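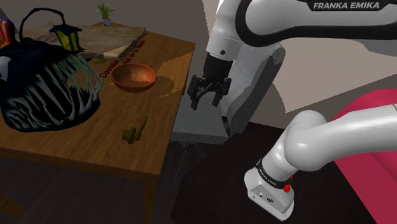 4. Moving your books and notes to the Tesby reader

4.1 Before you start

Charge the reader until the battery sign is full. The first transfer can take long, and if the reader switches itself off in the middle, you must begin again from step 1 of section 4.2.

You will need:
the Tesby reader, with software 39 or newer
the cable from the box
a computer with the Wadesard desktop program (see section 3)
your Wadesard account name and password

To see your software number, open Settings, then Device, then About this reader. If the number is lower than 39, do first the update in section 2.5.

Note: The reader accepts EPUB, PDF and plain text files. Books which are bought in another shop and protected by this shop can not be opened, also when the file name ends with .epub.

4.2 Copying the books

1. Switch on the reader and wait for the home page.
2. Connect the cable, first to the reader and then to the computer.
3. On the reader, tap Allow transfer. The question stays on the screen for 85 seconds. If you have missed it, pull out the cable and connect it again.
4. In the desktop program, click Library and mark the books you wish to copy. To mark all, press Ctrl and A.
5. Click Send to reader.
6. Wait for the word Finished. A large PDF can stay on the same percentage for several minutes.
7. Click Release reader, and after that pull out the cable.

Caution: Do not pull out the cable while the small arrow is moving in the top corner of the reader. The list of books can be damaged, and then you must build it again (section 9.2).

Note: One transfer can hold up to 1,166 files. If your library is bigger, send it in parts. Covers are made later by the reader itself, so it is normal that you see grey rectangles at first.

4.3 Copying highlights and notes

Notes are not inside the book file. They are kept in a separate file called notes.grc, in the format of the old Grgić readers.

1. Copy the books first, as in 4.2. A note without its book is not shown.
2. In the desktop program, click Notes, then Import.
3. Choose the file notes.grc and click Open.
4. Click Send to reader.
5. Open one book on the reader and tap the top edge of the page. Tap Notes. Your highlights should be in the list.

If a highlight is some lines too high or too low, the edition of the book is different. Hold your finger on the highlight, choose Move, and pull the two ends to the correct words.

A note can have up to 169 characters on the page view. Longer notes are kept complete, but you must tap them to read the rest.

Section 4.3 was corrected in April after a letter from Kalliopi Spahić. Text: Edin Babić. Screen names checked by Wenjie Kang.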